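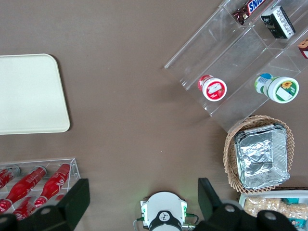

About Zarndale

Zarndale is an independent test bench for grippers, arms, wrist cameras and controllers. We do not sell hardware and we take no commission on it. Customers are mostly packing firms, food wholesalers and shop fitters who have to choose between two or more products and want figures from a bench that treats them all the same.

The company was started by Dennis Crabtree and Iraklis Margaritis, who had been writing control software for Christodoulou and disagreed about which finger shape handled foil containers better. The first comparison took a winter. The bench has since recorded 1,924 grasp trials, of which 483 were on clear or reflective items.

What we test

Most of our work is on two-finger grippers with shop and kitchen goods: bottles lying on their sides, lidded jars, wrapped bars, small boxes, crackers on a tray. Clear acrylic racks and shelves are part of the standard layout. Their edges give bright lines and the panels between give very little, and depth cameras differ widely in how they cope with this. Wicker is also included. Fingertips catch in the weave, and some controllers report the catch as a good grasp.

How a comparison runs

Each product is mounted on the same arm and given the same table layout. Positions are marked out from a drawing and checked before every run. The controller is either the maker's own or Prollo, our in-house one, and the report states which. Force limits are fixed at the start and are not adjusted for a product that does badly – a customer who wants a tuned result can order it as a separate run.

A grasp is scored at lift, at transfer and at release. Dropped, crushed and mis-seated items are logged separately. Raw logs and wrist camera footage are supplied with the report.

A full comparison takes 11 working days. Loan equipment is returned in the packaging it came in.

Where we are

The bench is in Unit 2 of the Zukby works, by the rear gate. Visits are by appointment, including Saturday mornings. Please send the gripper's flange drawing and cable pinout before shipping anything.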